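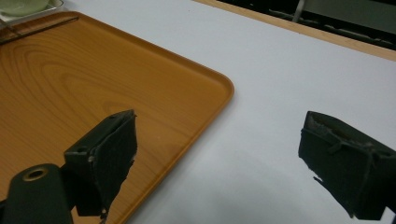
1/ Gripper fault, October: pads coming apart

Table-clearing job at the Sodby site, tray on a white table. The pad on the right finger is badly worn. The edges have frayed, there's a torn strip curling along the top, and the covering looks to have peeled back in one spot. The left pad is a bit ragged at its lower edge too.

2/ The fault came up as slipped grips. The log has 2308 picks on this pair of pads and 139 slips, nearly all of them towards the end. Smooth things went first. Chopsticks were hopeless.

3/ I wasted a morning on the wrong thing. I thought the fingers were closing out of line, so I took them off, refitted them and ran the closing test again. Alignment was fine. Should have looked at the pads before getting the screwdriver out.

4/ The safety side: we clear dishes with this. A dish dropped from 30 cm breaks, and loose fibres have no business near anything people eat from. I've stopped all dish work on this gripper until the pads are changed. Trays can be pushed by hand for now.

5/ The Zesier sheet says to check pads "regularly" and leaves it there. Our own checklist covered screws, cable and battery. Pads weren't on it. They are now, start and end of every shift, with a rub of the thumb along each edge to feel for lifting.

6/ Spares: we have 2 sets of the Campos fabric pads in the drawer. Same stuff as before, so I expect the same wear. Grito do a moulded rubber one that might last longer but it's thicker, and I'd need to redo the closing distance. Fabric goes on first.

7/ If you run the same pads, check the top edge of the right one. I'd like to know if yours go on that side as well.

Comments

padsandbolts: Ours went on the right first. We put it down to the tray rims.

mill_lane_workshop: What glue are you using? We had lifting until we cleaned the old stuff off properly.

tk_bench: Had the rubber ones since spring. Grip is good, but they mark white plates.

Back to top | Contact | © Sodby bench notes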